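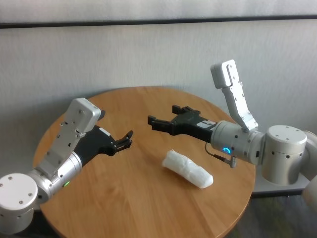

The packing room at Undero occupies the north end of the Ludska building, and it was the part of the visit I had asked to see first. Undero ships glassware and small ceramics for the Plistutmont studios, mostly single pieces, and wraps by hand whatever does not fit a standard insert. The wrapping surface is a round wooden table, light honey in colour, with a straight grain running across the top. A round top is an odd choice for this work. Paper is supplied square or on a roll, and a straight edge gives the packer something to align it with. Ga-eun Ham, who runs the room, prefers the round one because the packer can turn a piece on the diagonal without a corner in the way. One white bundle was lying at a diagonal when I looked, rolled into a rough cylinder, the surface crinkled and slightly see-through, with a few loose wisps at one end.

Loose ends are a known fault. The house rule is 2 layers for anything with a stem or spout, rolled from the corner, with the ends folded in before the last turn. Ends left open will travel, and the inner layer then works its way out of the outer one. Ham rejects a wrap if she can move the contents by pressing with a thumb. No tape is used on the inner layers.

Paper is stored flat on open shelving, away from the loading door. It was kept upright on rolls until February, when damp got into the lower edges and a batch had to be scrapped. The current stock is cut to one size, which wastes a little on small items but removes a decision from the bench. Packers take 30 sheets at a time.

Boxes come from Jin, a small board converter on the same estate. Two wall thicknesses are held. The heavier one is used for export and for any parcel containing more than one piece. Void fill is shredded board from Jin's own offcuts – clean, cheap, rather dusty. I would want better extraction over the filling hopper than the single fan now fitted.

Output last month was over 2,000 parcels. Breakages are logged by wrap type and by carrier, a split I have not often seen at this scale, and the sheets are pinned up by the door for anyone to read. The carrier column was the longer one.

Visits are by arrangement through the Ludska front desk. Allow an hour, and wear closed shoes. Parking is at the rear, past the weighbridge.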